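Skuturen build log: pinning notes to the board
02/07/2024, Ans Nijs

Right, I promised Campos I'd write this up properly instead of leaving it on the back of a delivery note, so here goes. Long entry, sorry, put the kettle on.

Where we'd got to: both arms are bolted down at last and they agree with each other about where the table is (mostly). In May I couldn't get the left one to come back to the same spot twice, and I blamed the motors for the best part of a fortnight before finding that the base plate was rocking on one bolt. A washer fixed it. I am not going to say how much I'd already spent on a new motor driver, but it's in the drawer if anyone wants it.

The job for this month is the noticeboard one. Pick up a sticky note, put it on the cork, fetch a pin, push the pin through the note so it stays there. It sounds like a thing for toddlers and it is miserable! Paper bends, pins roll, cork pushes back. I love it.

Board first. I've given up squaring it to the table by hand every time. The arms find the wooden edging and work from that, so it can sit a bit skew and the rest of the routine follows along. That was two evenings of fiddling with Finamero (still the old version, don't update it on the bench computer, the new one loses the left arm's limits).

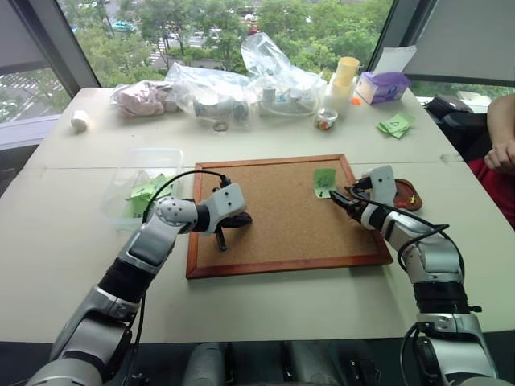
How do you stop the two arms from hitting each other over the board? Each arm has its own half, and only one of them is allowed across the middle at a time; the other has to be parked or holding still before the crossing starts.

It's a very dull rule and it costs time, but we've had no knocks since I put it in. Before that we had one good clonk, elbow to wrist, and I had to redo the zero on both. There's a cleverer way where they both plan together and weave past each other. Flinesero is supposed to do that and I've got it installed, but it took so long to think about each move that I'd have pinned the note myself and gone home. Maybe on a faster computer.

Cables. I've rerouted them again. The left one needs a generous loop near the wrist or it drags the gripper round when the forearm turns, and I only spotted that by slowing everything down to 30 per cent and watching with my chin on the table. If you shorten that loop to make it look tidy I will know, and I'll be cross.

Grip force next, for whoever takes this over while I'm away. Units are whatever the gripper board spits out, I've never converted them. 85 is fine for a note. It'll lift the paper without creasing it, provided you come at the edge from slightly above and let the lower finger slide under. 400 is what I use for a pin. Below that the pin swivels the moment its point touches the cork, and then you've got it lying flat against the paper, doing nothing. I tried going a lot higher and the pin shot out sideways and I found it later with my sock.

Approach speed matters more than I expected. If the fingers close fast the air (or the knock, I can't decide which) moves the paper. Slow close, tiny pause, lift. I've put the pause in as its own step so you can change it without hunting through the whole file.

The pins are the real trouble. I started with them straight on the table and that was hopeless, they wander off in a circle as soon as anything brushes them, so they've got a dish to live in now.

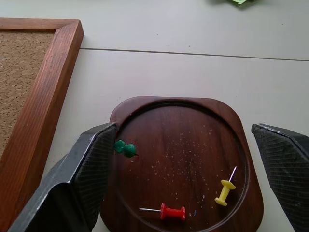

My pin finder is still the weak bit. It's a colour search with a shape check bolted on, written by me at an hour when I should have been asleep, and it wants to know two things: where's the fat end, and which way is the point facing. With the red and the yellow in that tray it has a fair chance, bright plastic and a shiny needle on dark wood, plenty to get hold of. The green one is see-through and its point hardly shows, so the finder gives me a blob with no direction. It's also snug up against the left finger, and the search masks the fingers out, so part of the pin can go with them. And then there are all those white specks in the bottom of the well, which my threshold is quite happy to call needle glints. I've set a minimum size for now. Wiping the tray would also be a start, Ans.

I did wonder about only using solid-coloured pins and calling it a day. Campos says that's cheating. I say it's engineering. We'll leave the see-through ones in for the moment and see how annoyed I get.

Log count stands at 1,138 saved attempts, which covers everything since the washer, good and bad. Please don't tidy that folder. The failures are more use to me than the ones that went well, and I've named them in a way that makes sense to me alone (sorry). Disk is nearly full again, so if you're copying, copy the ones starting with P first.

Still to do:
- proper lamp over the pin side, the daylight shifts through the afternoon and my colours go with it
- new pads for the right gripper, ask Campos where he got the last lot
- try gripping the pin by the waist instead of the head
- write down the base plate bolt torque somewhere that isn't my arm
- push depth: stop on force, or stop on distance? I've got distance at present and it'll go wrong with a thicker pad of notes

On that last one, I'd be glad of opinions. Stopping on force feels right, but the reading jumps about when the needle first bites and I get false stops halfway in. Could smooth it, but then it's late, and late means a dent in the cork. I'll try a short window on the smoothing next session and leave the numbers at the bottom of the settings file.

Last updated by Ans, spelling corrected, grip numbers checked
Contact: Ans Nijs, Skuturen workshop | © Skuturen | Back to top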